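在床上叠裤子，先对折裤腿还是先折裤腰？

楼主 蓝布口袋
换季收衣服，十月了，薄裤子要进箱子。我一直在床上叠，床面大，裤子能整条摊开。问题是叠完放进抽屉，过几天拿出来膝盖那里一道横印。我是先把两条裤腿合上，再从裤脚往上折三次。抽屉内高8厘米，宽43厘米。大家怎么叠？
先放一张，裤子刚铺上床，还没拉平。

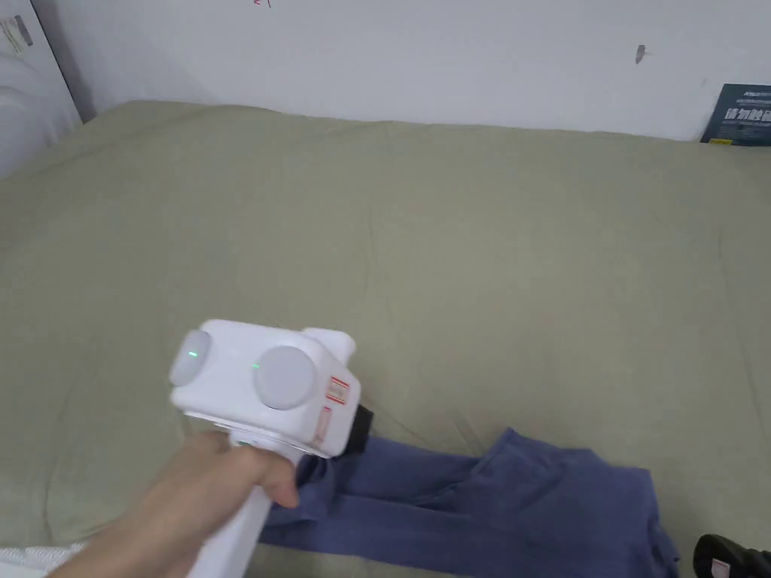 2楼 半桶水
折三次太多了。裤腿合上以后对折一次，再折一次就够，横印不会落在膝盖上。抽屉矮就平放，别立着。

3楼 晾衣杆
不同意2楼。折两次叠出来太长，43厘米的抽屉横着只能放一摞。我用卷的，从裤腰卷到裤脚，Plastex的收纳盒一层塞满，也没见什么印子。

4楼 蓝布口袋（楼主）
卷过，薄裤子还行，厚一点的卷完像个枕头，抽屉关不上。我现在叠好一件先搁在床边，比如那件深蓝色的，叠完手压一遍，
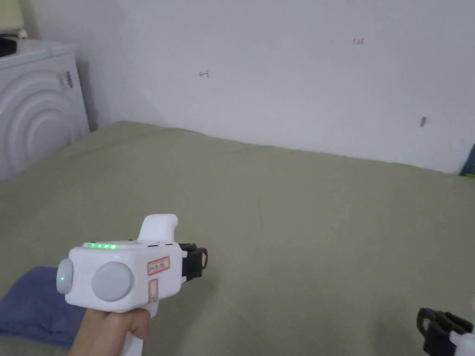 然后再叠下一件，攒够一摞一起放进去。压的时候从中间往两边推，空气出来了，厚度能少一截。

5楼 半桶水
床太软，压不实。我在熨衣板上叠，折线比床上直得多。

6楼 晾衣杆
熨衣板太窄，宽松的裤子两边都垂下去。床单绷紧一点就行，起皱的床单会把折线带歪。楼主这种橄榄绿的素色床单，布料歪没歪一眼能看出来，比花床单好用。

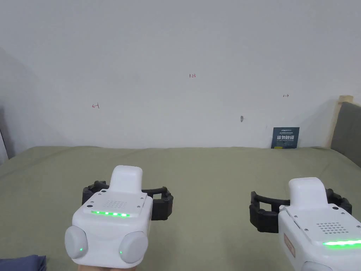 7楼 路过的猫
问一下，裤子收箱之前要不要熨？

8楼 晾衣杆
棉的不用熨，晾干抖平就能收，第二年穿之前再熨一次。西裤单独挂起来，别进箱子。

9楼 半桶水
棉的我也熨，熨完放凉再叠。刚熨完就叠，折痕最深。这点跟8楼意见不一样，各人看时间吧。

10楼 蓝布口袋（楼主）
那我这批先不熨了。今晚改成折两次试试，抽屉放不下的转到床底的Clurna箱子，那个长60厘米，折两次的也能平着放。做法还是把裤子横着摊在床上，裤腿理顺再动手。

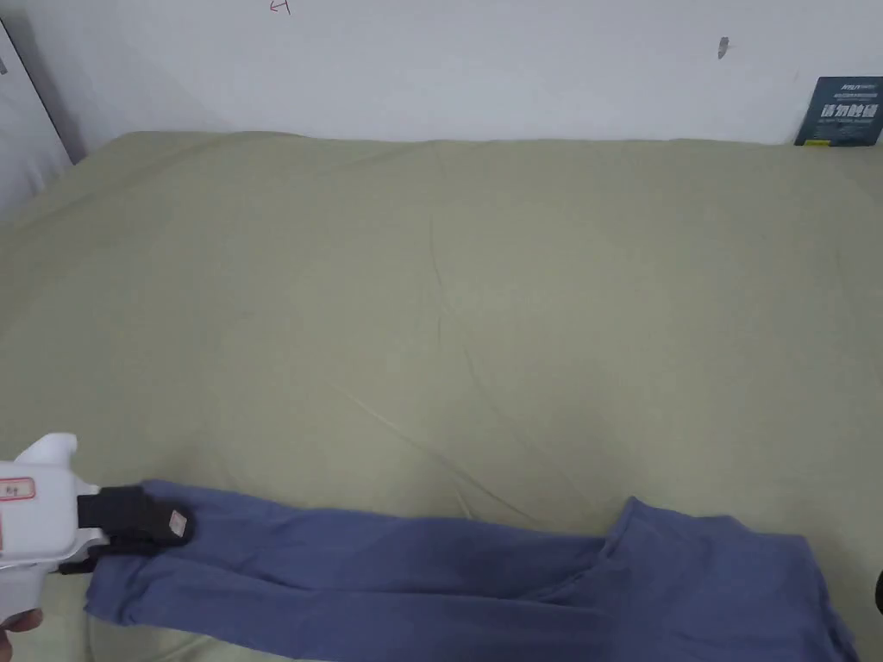 11楼 路过的猫
箱子里放不放樟脑丸？

12楼 蓝布口袋（楼主）
不放，味道散不掉，放两块雪松木。

13楼 半桶水
箱子别塞满，上面留一指宽。下面那几条压久了，折几次都有印。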